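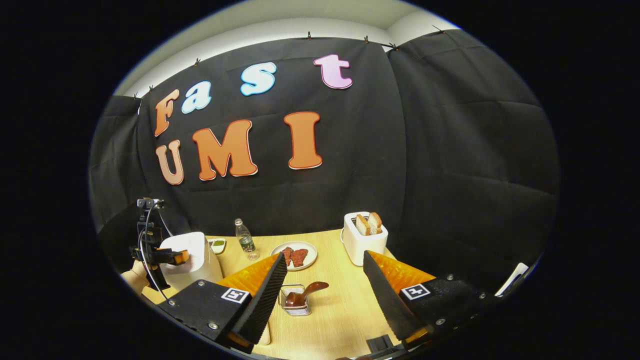 *Fig. 1: Hand-held gripper at the breakfast table, with toaster, wire rack and spatula.*

## What I found out at Flarside

I spent July at Flarside, a canteen kitchen run by Gredier, looking at what happens to a breakfast shift when a machine takes over the toast (yes, really, that's my project!). They serve 270 breakfasts each morning, and before the arm went in, two people did nothing but bread from 6 till 9.

Corinne Ostrowski, the shift lead, let me tag along and ask far too many questions. Her team of eight is still a team of eight, but the jobs have moved about. One of the toast pair now plates up. The other learns the teaching side, where you hold the gripper yourself and do the job by hand, over and over, so there's something to copy. She'd done 82 goes by my last visit and said her wrist knew all about it!

I gave out 31 questionnaires across both shifts. Most people liked having less standing still at the toaster, but quite a few missed the chat, and two were cross that the training time wasn't paid at a higher rate. I think they've got a point, and I come back to pay in section 3.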